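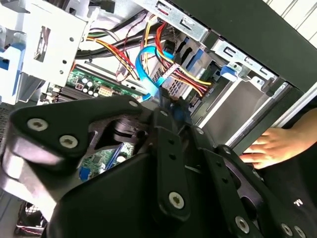 Finance asked why the second gripper costs more than the computers it takes apart, and the question came with a request to cut it from next year's plan. A reader of my July post put it more bluntly in the comments: buy one arm, swap the fingers, and spend the rest on people with screwdrivers.

Both are fair objections, and I had no good written answer to either, so this post is the answer. It covers what we put in the equipment request for the teardown cell, what we left out, and which lines I expect to get wrong.

The job is desktop computers. Side panel off, drive out, memory out, cables unplugged, board out if the model allows it. A person can do all of that quickly. The arm does some of it slowly and some of it not at all. The request is for equipment to find out where that line sits for the cases we see most often, and the budget has to be read that way. Nothing in it is justified by labor saved in the first year, and I took out the paragraph that tried.

Start with the arm. We compared two quotes, one from Tronex and one through Hokomside, who resell. The arm prices were close enough to ignore. What differed was everything under the arm price: the controller cable at a usable length, the mounting plate, the software license after the first year, and the cost of a service visit. Tronex lists the license as a separate yearly line. Hokomside folds it into a support contract that also covers a loaner unit. If you only compare the top line of each quote you will pick the wrong one, and I nearly did.

Now the gripper. The reader's suggestion to swap fingers works for parts on a table. Inside a case the trouble is the body of the gripper, which has to fit between the drive cage and the power supply with cables hanging in the way. A wide body can reach a drive from one angle and a memory slot from none. Changing fingers doesn't change the width of the body. The request therefore has two grippers, one wide and one narrow, and a tool changer, which costs more than I would like and which I could not find a way around.

For scale, I have set aside $1,000 for fingers and pads. They wear, they get bent, and we redesign them every time a new case shows up. This is the line people try to trim first. I would trim almost anything else before it.
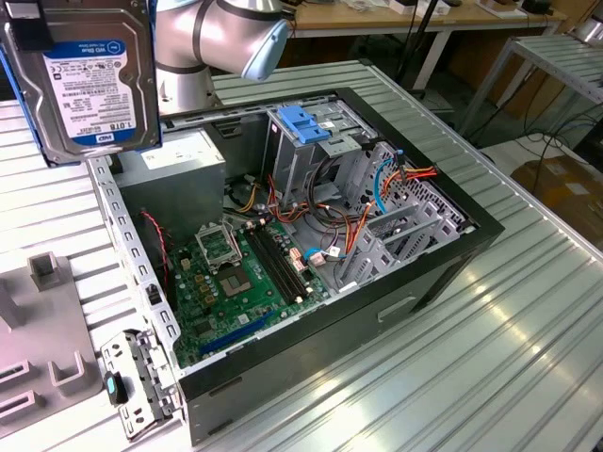 Fixtures are the other line that looks like padding. A tower case on its side will slide when you pull on it, and a drive that is tight in its cage pulls hard. We priced clamps from Filtis and plates we could print ourselves. The printed ones are cheap in material and expensive in hours. I put 35 hours into the plan for fixture design, charged to the project at the normal rate, because last time those hours were booked as nothing and then taken out of everyone's evenings.

The table is worth getting right once. Slotted aluminum lets you bolt a plate down anywhere and move it the next day. It also reflects light, so allow for diffused lamps if you plan to use cameras. I have a line for lamps. I did not have one in July.

Things we left out:

A second arm. It would hold the case or lift cables out of the way while the first one works. For now a person can do both jobs, and the floor space isn't there.

Force sensing at the wrist. The arm has joint torque readings already. They are coarse. I would like to see them fail on a real connector before paying for the better option, and I have asked both vendors to hold the price.

Automatic screwdriving. Shirazi makes a unit that would fit, but the screws in used machines are mixed and often damaged. Removing the panel and the drive screws by hand before the cell starts is the cheaper plan.

Lead times belong in the plan as much as prices do. The narrow gripper is quoted at seven weeks and the tool changer is longer, with no firm date. Ordering the arm first means it sits on the table with nothing on its wrist while the warranty runs. I have asked for the arm to ship last. Hokomside agreed in writing, and Tronex is still thinking about it.

I hold the most doubt about the service contract. The loaner is worth a lot if the arm breaks in the middle of a run and very little otherwise, and we have no failure history of our own to price it with. I have put it in for one year and marked it for review.

The revised request goes back to finance with the second gripper still on it. If they cut it anyway, the tool changer comes off too, and we do drives only.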